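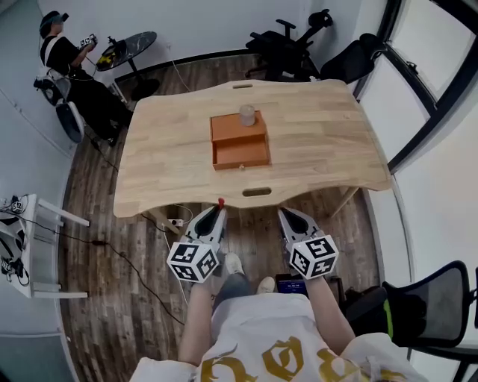 Furniture and Work Surfaces – Inspection Checklist with Comments
Haltivik building, second floor, October round
Inspected by: Roscoe Haverford
Copy to: Bernd Meinecke, Gurside

1. Table tops
Check edges, cutouts and surface finish. Run a hand along the full edge, including the curved parts and the inside of the slots.
Result: Pass.
Comment: No splinters. Finish is getting thin at the front of two tables in the east room – refinish before winter if the budget allows.

2. Legs and frames
Check that tables do not rock and that all bolts are tight.
Result: Pass after repair.
Comment: One Diekmann frame had 3 loose bolts at the rear crossbar. Tightened on the spot. Check the same frame again next round.

3. Chairs and stools
Check gas lifts, casters and backrests.
Result: Fail, one item.
Comment: The stool by the window in room 141 sinks under load. Tagged and moved to the storeroom. The replacement should be the same height as the old one, as the lower model does not suit those tables.

4. Small items left on surfaces
Check that cups, trays and boxes are stable and set back from the edge. Glass should not be left where an elbow can catch it.
Result: Pass.
Comment: Much better than in spring. People are putting things back at the end of the day. Staff in the east room asked for a shelf near the door, and I think it would help.

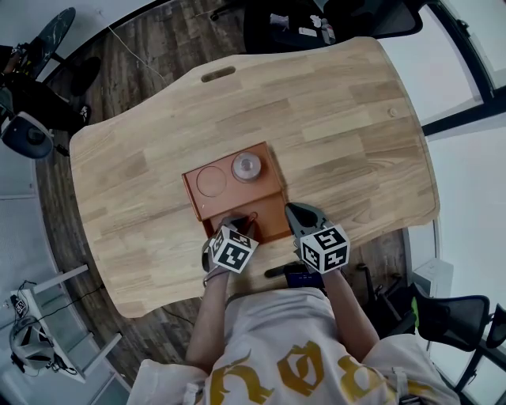
I have asked Flarnow for a price on a shelf 19 inches deep. It has to be fixed to the wall, not to the partition.

5. Floors under and between tables
Check for trip hazards, lifted tiles and loose cables.
Result: Fail, one item.
Comment: Lifted tile outside the storeroom, same one as last time. Taped down for now. The tape will not last – needs a proper repair.

6. Walkways and exits
Check that doors open fully and that nothing is stored in front of them.
Result: Pass.
Comment: Cartons by the rear door were cleared while I was there.

7. Lighting
Check for dead tubes, flicker and glare at seated height.
Result: Pass.
Comment: One tube flickers for a minute after switching on. Not urgent.

Open items
Stool, room 141 – Haverford to order.
Storeroom tile – Meinecke to arrange repair within 5 working days.
Shelf – waiting on price from Flarnow.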